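Packing floor staff meeting, Hirthorpe returns depot
April 23, 2026, upstairs meeting room
Minutes by Leszek Żak, bench lead

I said I'd take the minutes again as long as I could write them the way I talk, so you've only yourselves to blame. If I've put your point badly, leave a note in my tray and I'll fix it before they go on the board. Last time's minutes were agreed with one correction: it was the Borkowska contract that moved to the long benches, and the Drustance one stayed where it was. Sorry, that was my muddle.

Item 1. Where we are with the arms

Most of the meeting went on this, as you'd expect. The two-armed bench is on shoe returns for now and nothing else. I went over what it's being asked to do, for those of you on lates who've mostly walked past it with a coat on: shoes into the box, the pair sitting properly, and then on to the next one. Sounds like nothing. Try explaining to a machine what "sitting properly" means and you'll be there all afternoon (I was).
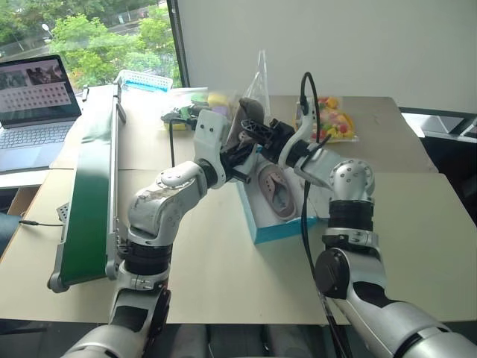 4 min read

Hirkance, who supply the arms, want us to keep to one style of box until they've got the handling steady. I said that was fine by me but that real returns don't come in one style of box, they come in whatever the customer found under the stairs, and I'd like that tested before anybody upstairs writes it into a plan. Agreed that I'd put it to them in writing.

We put 3,204 pairs through returns in October, all by hand, and that's the month everybody remembers for the wrong reasons. Management asked whether the arms would have helped. My answer was maybe with the straightforward ones, and not at all with the muddy ones, the odd ones and the ones with somebody's sock still in. There was a bit of laughter and then quite a serious chat about who gets left with the horrible parcels once the easy ones go elsewhere.

I want that chat minuted properly, as it came up from both shifts. At the moment you get a nice run of easy pairs between the awkward ones, and your head gets a rest. If the easy pairs all go to the arms, a person on the next bench has awkward ones from start to finish. People were clear they don't mind the arms taking work off them, they mind which work is left. Management hadn't looked at it that way and said so, fair play to them. Agreed: the awkward returns get shared across all benches on a rota, and the pick target for hand benches is frozen at 56 an hour while the trial is on. It won't be put up without coming back to this meeting first.

Item 2. Minding the bench

Two of you have been trained to look after the arms and a third is half way. The question was whether minding counts as a skilled job or as standing about. I've done it, and my feet say standing about but my brain says otherwise! You're watching for a shoe going in at a daft angle, a bag getting in the way, a box that's crept along the table. You're also the one who decides when to stop it, and that's a responsibility whichever way you look at it.

Agreed that minding will be paid at the bench lead rate for the hours you do it, from the start of the next pay period. Also agreed that no stint goes over 35 minutes before you swap with someone. I'd asked for less, management had asked for a good deal more, and we met somewhere I can live with.
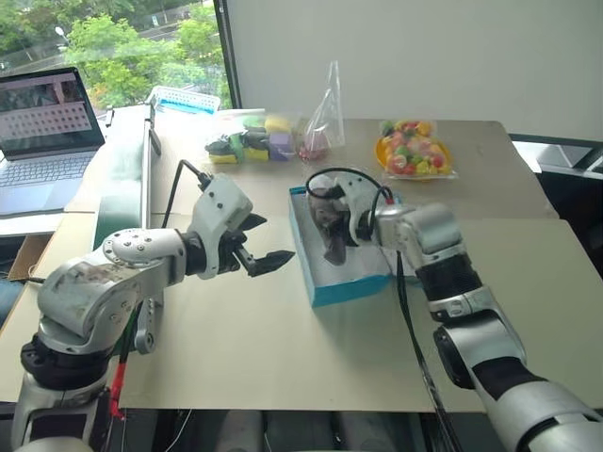
The other thing about minding is the stopping. A couple of people said they'd felt awkward pressing stop in front of the Hirkance engineers, as if they were spoiling the trial. Please don't. If you're not happy, press it, and write one line in the book saying what you saw — it doesn't need to be clever and you won't be asked to defend it. Management repeated this in the meeting and I've asked them to say it again at handover so that everybody hears it from them and not from me.

Item 3. Jobs

Asked straight out: is anyone going? The reply was that there are no redundancies planned from this trial, and that agency hours will be looked at in the autumn. I asked for "looked at" to be made plainer and was told it couldn't be yet. So I've minuted it as not answered. It stays on the agenda until it is.

Training places were a happier subject. There's money for more people to learn the set-up side, and it won't only go to those who are already good with computers. Put your name on the sheet by the kettle if you fancy it. I would, even if you're unsure. I couldn't have told you which end of a gripper was which last year.

Item 4. Odds and ends

Locker 77 is still jammed. Reported again.

The microwave stays where it is.

Drustance are sending new labels and the old rolls should be used up first, please, including the one with the chewed edge.

Actions

Leszek: write to Hirkance about mixed boxes. Draft the awkward returns rota and pin it up for comments.
Management: confirm the minding rate in writing to everyone trained. Come back on agency hours.
Everyone: stop lines in the book, with your initials, in handwriting I can read.

Next meeting same room, date to follow once the shift pattern's out.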